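Leave the bad ones in

Most of the argument about learning systems is about size. How many hours, how many homes, how many hands. I spend my working days on the other end, where people pick things up and put them down so that a model can learn to do it. From there, size looks like the easy part. The hard part is deciding what counts as a good example, and I think we usually decide it wrong.
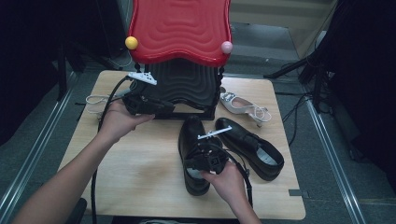 By Sedov
Opinion | July

Take shoes. A pair of black shoes and some white sandals on a table is a dull set of objects until you have to handle them all day. A strap gives way when you pinch it. A high heel lying on its side rolls when you touch the wrong end. People deal with this without thinking, and they make small mistakes all the time. They reach, miss, back off and try again.

On our last job we recorded 300 takes of tidying footwear. The written rule was to throw out any take with a missed grasp, and after review 121 of them were gone. What remained was clean and easy to watch. It was also a record of people who never get anything wrong, and a machine trained on that has no idea what to do after its first slip.

I argued for keeping most of the rejected takes, with a label on each saying what went wrong and when. The answer I got was that labels cost money. They do. It took me nearly 15 minutes to mark up one long take properly. But we had already paid for the recording, the room and the people, and deleting the work saves none of that. 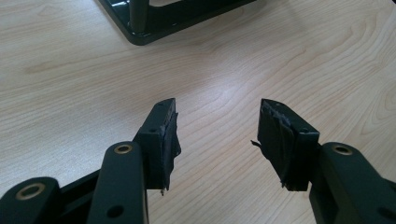

Page last changed: July, 4:40 p.m.

The same goes for equipment. The padding on a gripper's fingertips wrinkles and frays, and there is always someone who wants it replaced before the next take so that everything matches. Replace it when it stops holding things. Until then, ragged padding is part of what the system should see. A gripper in someone's house will not get fresh padding every morning.

There are limits. A take where the operator forgot the task teaches nothing. A take with a dead sensor should go. I would also drop anything where the person was plainly showing off for speed, which happens more often than you would think near the end of a shift. These are judgments, and they should be made by somebody who has done the handling, with the reason written down.

I would like buyers of this kind of data to ask one more question. They ask how many takes there are. They should ask how many were thrown out, and why, and whether they can have those too.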